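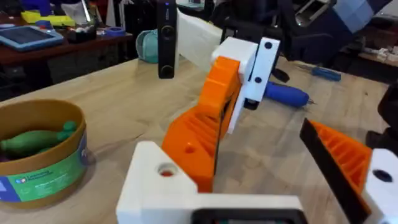
Wing-sze Kwan thinks the sprint threshold is set too low and that half of what we call sprints in the Cikley data are fullbacks jogging back into line. She wrote it in the margin of the last printout and wants it fixed before we send the next table to the club.

Feb 6, 2026

Went through the first-team file with her comment in mind. Total efforts flagged as sprints, all matches up to the winter break: 3950. Raised the speed cutoff one step and kept the minimum duration at one second. New total: 2063. So she has a point, although jogging is a bit strong. Most of what dropped out is medium-fast running, recovery runs mainly, and a lot of it from the two fullbacks and the holding midfielder.

Center forwards hardly change. Their efforts are short but they are real ones.

Kept both versions. The file with the old cutoff is still the one that matches what we sent in June, and Defne needs it for the comparison with last season.

Hamstring list. Duygu Tatlı sent the updated injury log. Two entries had the wrong leg and one was listed twice, once as hamstring and once as "back of thigh." Merged them. The away match at Bakivbridge is down as an injury in the first half, but the player has tracking data until the final whistle. Asked Duygu. She says the player reported it in the dressing room and the physio put down when it was first felt. Left the physio's time in and added a note column for cases like this.

With the new cutoff, the link between sprint load in the previous week and hamstring trouble is weaker than it was. It doesn't vanish. I would not put it in front of the coaching staff yet. There are too few injuries, and three of them are the same player.

Extra time in the cup match against Barrios is a problem. The vest units were restarted before extra time and the clock went back to zero, so those minutes landed on top of the opening minutes. 239 efforts affected. Fixed by hand with the broadcast clock, then checked six of them against video. Five fine, one off by two seconds. Good enough.

Goalkeepers: still in the file, should not be. Took them out of the load table and left them in the raw data.

Tried the Pistel export again. It stops at 1000 rows without any warning and you have to pull each half separately. Anyone using it, check the last timestamp before you trust the file. I lost most of the morning to this in the fall and nearly did again.

Nurhan Bayram asked if training sessions can go in the same table as matches. They can, but small-sided games on a short pitch give almost no efforts over the new cutoff, and those are the sessions the players call the hardest. Accelerations would be a better measure there. Have not started on it.

To do:
- rerun the weekly totals with the new cutoff, substitutes separate
- send Wing-sze the before and after by position
- Hülya to check the two December matches with missing vests
- ask Duygu for return-to-play dates, the column is half empty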